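How a Team Plans to Buy Robot Equipment
By Yurani Huaranga
2019-11-01

A robot costs more than its price tag. Before a team orders anything, it writes a plan called a budget.
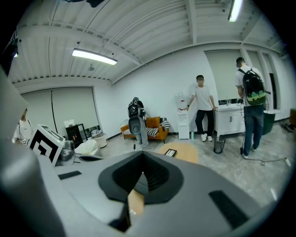 A budget is a list of what you need and what you can spend. The first line is usually the gripper, the part that holds things. Grippers come in many shapes, and the team has to know what will be picked up. A gripper made for cups may drop a coin.

Next come the parts that wear out. Soft pads rub thin. Cables bend until the wires inside break. These are called spares. At Akau, a small robotics workshop, the team buys two spare sets of pads for each gripper.

Then there is waiting time, or lead time. Akau compared two sellers before placing its order in May. Weron could deliver in 30 days. Rivadeneyra needed up to 44 days but charged less for shipping. The team had other work to finish first, so it chose Rivadeneyra.

Other lines are easy to forget:

Power. Are there enough outlets, and do the cables reach?
Space. Can people walk past safely?
Software. Some programs must be paid for every year. Akau uses one called Sivden.
Training. Learning a new tool takes hours, and those hours cost money.

The last line is money set aside for surprises. Planners call it a contingency. If a part arrives broken or does not fit, the team can fix the problem without starting the budget over.

Try it yourself

Pick a machine you would like to own. Write down its price, its spare parts, how long it takes to arrive, and where it would go. Add up the costs.

Words to know

Budget: a plan for spending money
Lead time: the wait between ordering and delivery
Spare: an extra part kept for later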